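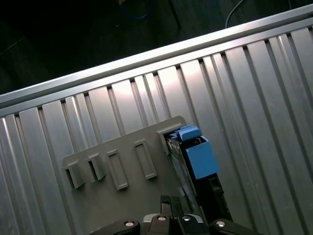
Filipa Seixas说，差两个人就是差两个人，你不能跟一条河说你差两步就过去了，所以算你过去了。

她说这话的时候正在Celevstead镇公所的楼梯上，手里抱着一摞已经没有法律效力的纸。纸上有1,998个有效签名。按照镇里的章程，居民要求就某件事举行公投，须在期限之内凑够两千。期限是下午五点，五点整窗口拉下了卷帘，卷帘卡在半路，又被人从里面拽了一把。请愿因此作废，Celevstead与Dirura合并一事不必交给居民表决，由镇议会自行决定。镇议会有7个席位，据说其中大部分人对合并没有意见，至少没有公开的意见，在这里，没有公开的意见算是一种很老练的立场。

Seixas是请愿的发起人。她做过Celevstead小学的教务，退休之后先学了一阵子陶艺，发现自己对黏土没有耐心，才转向市政。她反对合并吗？这个问题我问过她不止一遍，每次得到的回答都有些出入。她反对的是不问大家就合并。如果问了呢？那她大概会投反对票。如果大家都赞成呢？那她就搬到女儿家去，不过女儿家住在Dirura，所以她也没想清楚。

一条河，两个镇

要把事情讲明白，得先讲河。Celevstead在北岸，Dirura在南岸，中间一座桥叫Halvorsen桥。桥的归属是两镇争执的老题目：桥面的北半段归Celevstead，南半段归Dirura，接缝处有一道铁条，冬天下雪的时候，两边的铲雪车各自铲到铁条为止，掉头回家。谁先铲、谁后铲，取决于谁家的司机先喝完咖啡。于是每年总有那么几个上午，桥有一半是黑的，有一半是白的，行人走到中间要换一种走法。

主张合并的人最爱讲这个故事。反对合并的人也爱讲，他们的版本里，Celevstead那一半总是先铲干净的。我后来到南岸去打听，Dirura人讲的时候，先铲干净的又变成了南边。

两镇各有一个镇公所、一个图书馆、一份镇报和一套垃圾分类办法。北岸的玻璃瓶要把盖子拧下来，南岸的玻璃瓶必须带着盖子。有一户人家从南岸搬到北岸，头一个月收到了好几张贴在垃圾桶上的黄色通知，男主人把它们整齐地夹在冰箱上，说看着像成绩单。

合并的想法在两个镇的议会里流传了9年。头几年它只是一个议程末尾的项目，叫作“与邻镇关系之展望”，通常在大家穿外套的时候宣读。后来省里给合并的小镇准备了一笔补助，展望的位置就往前挪了，挪到了茶歇之前。再后来，两镇共同出钱请了一家叫Evanance的咨询公司，写了一份报告。报告很厚，封面是一张两只手相握的图片，两只手都戴着同样的袖扣，Celevstead人由此推断两只手都是Dirura的，Dirura人的看法正好相反。

报告里的新名字

合并本身并没有激怒谁。真正让签名簿摆上菜市场的，是报告的附录。

附录讨论合并之后的镇该叫什么。Evanance的顾问们认为，沿用任何一个旧名都会“在心理上造成接收与被接收的落差”，把两个名字拼在一起又“不利于信封书写”。他们因此建议采用一个全新的名字：两河镇。

这里只有一条河。

有人写信去问，公司回信说，“两河”取的是两岸之意，是一种意象。Celevstead镇报把这封回信登在了头版，未加评论，旁边排的是一家眼镜店的广告。那一期加印了。面包店的老板娘告诉我，那个星期来买面包的人个个心情都好，多少年没见过这么团结，北岸的人和南岸的人站在同一条队里，骂同一家公司。她本人原先反对合并，看到这个景象以后动摇了，觉得两边的人处得来。

公司后来又提交了一份补充意见，列出几个备选，其中有“新岸”“联桥”和“大Celevstead-Dirura共同体”。最后一个据说是实习生填进去凑数的，却在南岸得到了最多的支持，有人印了T恤，字太长，绕到了背后。

Bernardo Veloso的算术

Celevstead的镇议员里，只有Bernardo Veloso愿意把名字印出来谈这件事。他主管财务，也卖屋顶瓦片，两样工作在同一张桌子上完成，左边是镇里的账，右边是瓦的样品。他赞成合并，理由是算术：两个镇公所要修两个屋顶，一个镇公所修一个屋顶。我指出这个立场对一个卖瓦片的人来说相当高尚。他想了一会儿，说他也没这么想过，然后把一块样品往里推了推。

Veloso对签名的事并不幸灾乐祸，起码在录音的时候没有。他说章程就是章程，两千这个门槛是当年他父亲那一辈定下的，那时候镇上人多，纺织厂还开着，凑两千个签名只需要在换班时到厂门口站一会儿。厂关了以后，人走了不少，门槛没有人去改，改门槛要修订章程，修订章程要举行公投，举行公投要——他说到这里自己停住了，拿起笔在纸上写了点什么。

我问他，作为议员他能不能提议由议会主动举行公投，绕开签名。可以，他说，章程写着可以。有没有人提过？没有。为什么？因为要花钱。要花多少？他翻了翻左边那一摞，报出一个数，又说这个数别登，还没核过。我答应了。我只能说，它比Evanance那份报告便宜得多。

“那份报告是一次性支出，”他说，“公投可能会有第二次。”

我请他举例，什么样的公投会有第二次。他说，结果不好的那种。

被划掉的名字

递交上去的签名原本超过两千。镇公所的书记官用了好几个晚上逐条核对，划掉了一批。划掉的理由都写在页边，字迹极小，极工整，读起来有一种意想不到的文学性。

有人签了两次，一次用本名，一次用绰号，绰号的那次字写得更好看。有人填的住址在南岸，备注里说自己“精神上属于北岸”。有一位把出生年份写成了当年的年份，照此推算尚在襁褓，却声称从事养蜂。一对夫妻只签了一个名，在名字后面加了括号，写着“以及我太太”，书记官给太太那一份画了一个问号，问号后面又画了一道横线。

Seixas对最后这一条耿耿于怀。她认识那位太太，太太就站在旁边，手里提着鱼，腾不出手来签字。如果她当时肯把鱼放下，或者Seixas肯替她拎一会儿，那就只差一个了。差一个和差两个有什么分别？没有分别，她说，可是差一个的话她可以怪一个具体的人。

她还说到另外一件事。截止那天下午四点多，她坐在镇公所门口的长椅上，数字已经很接近了，来办事的人进进出出，她挨个问。有一位年轻人听完她的解释，觉得很有道理，问可不可以在手机上签。不可以。那他回家想一想。还有一位老先生签了，签完才说自己已经在市场签过，想着多签一次总归更有力量。他走了以后，她坐在那里把他的名字看了很久。

书记官不接受采访，但同意我坐在她的办公室里等人。等人的时候她给植物浇水，浇完忽然说，她自己也住在北岸，自己也有签名的权利，只是她觉得核对签名的人不好去签。她讲完就去接电话了，我没有机会问她到底赞成哪一边。电话那头是一个打听停车证的人。

南岸的看法

过了Halvorsen桥，事情的面目便有些不同。Dirura没有人发起请愿，这里的章程根本没有公投这一节。我在镇公所的大厅里跟一位办护照的女士聊起来，她说她知道北岸在闹，闹什么不太清楚，好像是为了一个名字。我说是为了能不能投票。她说，哦，那个啊，他们一向喜欢投票。

她的口气很像在说隔壁家养了一只爱叫的狗。

南岸的人普遍认为合并对自己有利，这一点倒没有多少人愿意承认。Dirura的游泳池去年关了，北岸的还开着，而北岸居民凭证半价。图书馆方面，南岸的书多，北岸的暖气好。合并之后，书和暖气有希望放进同一栋楼里，Evanance的报告用了整整一章论证这件事，配有流程图。我把那一章看了两遍，仍然没有弄懂书要怎么过桥，后来才发现脚注里提到了租用货车。

酒馆里有人跟我分析，最要紧的是足球队。两个镇的球队同在一个联赛里，每个赛季要打两场德比，这是全年票卖得最好的两场。合并成一个镇，球队要不要合并？合并了，德比就没有了，剩下的球队大概率还是赢不了别人。不合并，一个镇里有两支队，那合并了个什么。讲到这里，邻桌有人转过头来，说应该保留两支队，但都改名叫联合队，让裁判去头疼。大家觉得这个方案不比Evanance的差，而且没有收钱。

我把足球的问题带回给Veloso，他说报告里没写，要另外立项。

议会的夜晚

议会就合并事宜召开的第一次会议定在晚上七点半，旁听席坐满了，后来的人站在走廊里，把门顶着。主席宣布，由于请愿未达到法定人数，本次会议不讨论公投问题。旁听席里有人喊，那讨论什么。主席说，讨论合并。那人说，那不就是一回事吗。主席请他不要发言，旁听席没有发言权，要发言须在会前登记，登记的窗口在一楼，五点关。

卷帘后来修好了没有，我忘了问。

议程的第一项是确认上次会议的记录。上次会议的记录里把Dirura的名字拼错了，少了一个字母，有议员提出更正，有议员认为既然快要没有这个名字了，更正与否意义不大。这句话大概是想开个玩笑，旁听席上没有人笑，走廊里倒有人笑了，笑的是一个从南岸骑车过来的男孩，他是来找他舅舅的。

随后是Veloso的财务说明。他讲得很清楚，幻灯片也清楚，只是投影机的灯泡偏黄，所有的数字看起来都有一点旧。他讲到两个屋顶和一个屋顶，有人在下面问，那多出来的那一栋怎么办，卖给谁？Veloso说，会有人感兴趣的。哪一种人？他说市场上的人。提问的人把这个回答记了下来，记得很慢，让大家都看见他在记。

Seixas也在场，坐在第二排靠窗的位置。她事先登记了发言，给她的时间是三分钟。她没有念稿子，头一分钟用来感谢签名的人，这个环节本来很短，可她念到某几个姓氏的时候停下来看了看在座的人，在座的人也看了看她。第二分钟她提了一个问题：议会现在还可以自己决定办公投，章程允许，请问各位谁反对？

会场安静下来。这种安静我在别处也听过，多半是饭局上账单送来的时候。

主席说，这个问题不在议程上。她说她知道，她没有要求表决，只是想看看谁举手反对。没有人举手。她说，那请书记官记下来，没有人反对。主席说，没有议题便没有反对，这一条无从记起。两个人就这样来回了几句，第三分钟用完了，计时的铃响了一声。那是一只放在桌上的厨房定时器，形状是一颗番茄。

会后她在门口被人围住，大家问她下一步怎么办。她说回家，晚饭还没吃。

接下来

章程里还有一条。请愿失败以后，隔满半年可以重新发起，签名从零算起，旧的一概不作数。Veloso对我说，半年以后合并的协议大概已经签了。我问“大概”是多大的概，他说这要看Dirura那边，Dirura那边上次开会没有凑够人数，有一位议员去参加婚礼，另一位是新郎。

Evanance这一边，合同还没有结束。公司的网站把Celevstead与Dirura的项目放在“成功案例”一栏，下面的说明写着“居民参与度显著提升”。这一句倒挑不出毛病。我打电话去问两河镇这个名字还算不算数，接电话的人很客气，说负责命名的同事已经离职，资料都在，稍后会有人回复我。截稿时还没有人回复。

八月里我又去了一趟北岸，天很热，市场收摊早。Seixas在卖奶酪的棚子旁边支了一张折叠桌，桌上放着新的签名簿，封面用粗笔写了四个大字：仅供练习。她解释说，期限没到，现在签的不能算，但她想先让大家熟悉一下格子在哪里，住址要怎么填，夫妻要分开签。有不少人停下来练习。一位先生练完之后问她，练习的时候可不可以用绰号。

可以，她说，练习可以。

那位提鱼的太太那天也来了。她还是买了鱼，装在一只塑料袋里，袋子滴着水。Seixas站起来，绕过桌子，把袋子接了过去。太太弯下腰来写，写得很慢，一笔一画，写完抬头问住址是填门牌号，还是填邮箱的那个号，他们家这两个号不一样，镇上很多年前改过一次，只改了一半。

Seixas说她得去问问书记官。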